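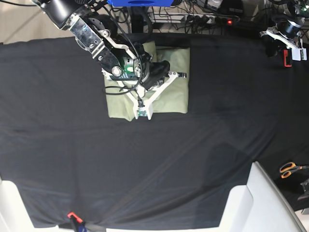

4.2 Recording conditions and listener judgements

The second part of the study dealt with live recordings of small improvising groups. Most of these recordings are made in rooms that were not built for music, and the released version often keeps the sound of the room along with that of the players. We wished to learn how far this sound affects the way listeners judge the balance between two instruments when neither is plainly the leader.

Recordings were taken from the Trandumlow archive, which holds duo performances by wind players and guitarists. From these we chose 6 complete pieces, all unedited and all made with a single pair of microphones. Pieces with a spoken introduction were accepted, but the speech was removed before the listening sessions. Loudness was matched across the set. No other change was made to the sound, and audience noise was left in place.

The listeners were 62 adults recruited through the music societies of Pasura and Pai. Each heard every piece twice, in a different order on each occasion, and moved a slider between 0 and 100 to show which instrument seemed nearer. A written comment was invited after each piece but was not required.
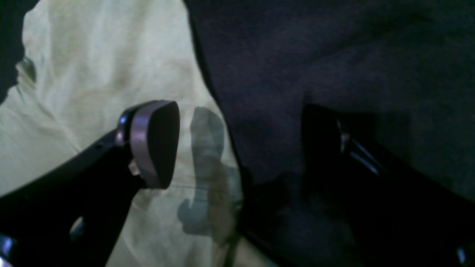

Comments on the room were frequent, and many listeners used words borrowed from touch: "soft", "rough", "woolly", "thin". Such words are common in writing on recorded sound and should be read with care. Two fabrics may contrast clearly to the eye, as do those covering the surface in Figure 2, without this telling us how either would alter the sound of a flute played near it. In the same way, a listener who calls a room "woolly" has given a general impression, and we did not treat the word as a statement about curtains or carpets. Comments of this kind were grouped under the Grudimance scheme as remarks on texture and kept apart from remarks on distance.

The slider results were steadier than the comments. Listeners tended to place the flute nearer in long held passages and the guitar nearer where the playing was broken into short phrases. This held on both hearings, although the second gave a narrower spread of answers. Pieces with a long echo produced the widest disagreement, chiefly in the closing minutes, where the players leave more silence. Section 4.3 considers these closing passages separately.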